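4.2 Open-day demonstration

The assembly task was run in front of visitors during the December open day at Skisine. The policy, the controller gains and the hand calibration were those of Section 3 and were frozen the evening before. Sessions were held in the main hall, and guests stood behind a rope to the side of the table. An operator started each trial on request and gave a short spoken account of the task while it ran. Chun-yin Lu kept the trial log.
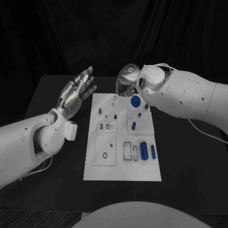

Visitor questions were recorded by hand and grouped afterwards by topic. The largest group, 11 questions, concerned the idle arm. In the configuration used for the open day the left hand stays open near the board while the right hand works over its top edge, and many guests expected the two to share the parts between them. Two-handed transfer is supported by the Prilletier planner but was disabled, as the handover check adds a delay that we judged too long for a live audience. The second group asked how an onlooker could tell which hand was in use. Our staff referred them to the ring light on the right hand.

A trial was counted as complete when the operator confirmed the final placement by eye. No force threshold was applied to this decision, so the counts below should not be compared directly with those in Section 4.1. We logged 59 trials over the day, of which 30 were started in the morning session. Trials stopped at a guest's request - usually to ask about the grasp - were kept in the log under a separate code and are left out of the timing analysis.
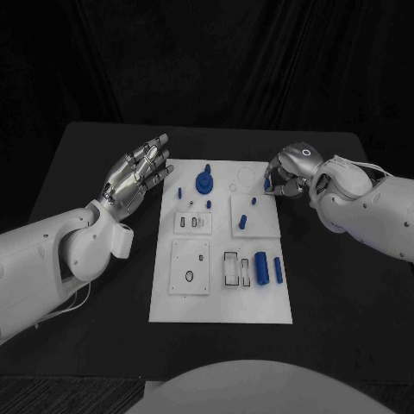
Figure 6. Right hand holding a blue peg over the upper right of the assembly board during the open-day demonstration.

Joint states and hand currents were stored for every trial, giving 3,252 segments after trimming. Segments were labeled with the Zaller scheme by two annotators working independently. Disagreements were mostly at the boundary between approach and pinch, where the fingers close slowly and the start of contact is hard to place from the current signal alone. These were settled by taking the earlier label.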